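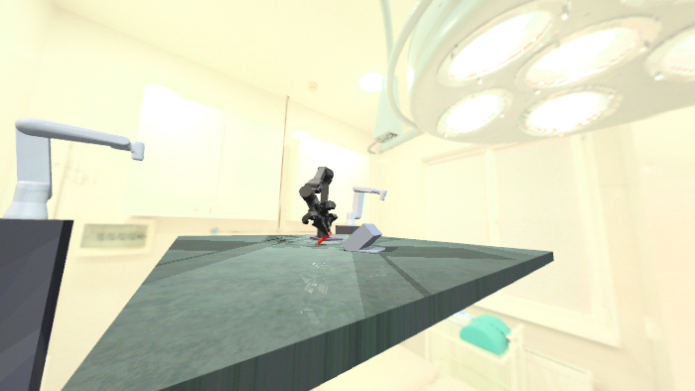
July 1, 2018
Katia Fontana

Bridal bench, Gorkura order. Second fitting for the silk cape was this morning and the shoulders still drop. The bride wants it to sit over the dress without pins for the whole ceremony, so I have taken 65 mm out of the back neck on the toile and moved the seam forward. Better on the stand. Will not cut the silk until she has tried it again with her own shoes on.

Thread: went back to the Tenel, reel 2894. The Husar ivory looked right under the lamp and yellow by the window. Costel says he had the same trouble with it in April on the veil edging and ended up unpicking the lot. Please don't put it back in the ivory drawer, I have moved it to the creams.

Lace. The collar is from her great-grandmother's dress, 1922, cotton net with a darned pattern. Soaked it overnight in plain cool water, changed the water twice. It came out paler but there is still a brown mark near the left point. I am leaving that alone. The net is thin there and a stronger soak would go through it. The mark will sit under the fold anyway if we mount the collar on organza and tack by hand, small stitches, nothing through the machine.

Tried three closures on scraps:
- hook and bar, lies flat but shows when she lifts her arms
- covered button with a loop, looks right, slow to do up in gloves
- ribbon tie, slips on the silk

Going with the button. Costel Filip to cover two, one spare to go in the bag with the dress.

Hem of the cape is 90 cm from the nape for now. She may ask for longer once she sees it with the train – there is enough cloth for another hand's width but no more, so tell her that before she falls in love with the idea.

Mivlow have not sent the lining. Rang twice, no answer. If it is not here by the next fitting I will use the habotai left over from the bridesmaids, which is a shade cooler but will not show at the neck.

Still to do: press the toile, label the collar box, write to her mother about collecting the rest of the old dress.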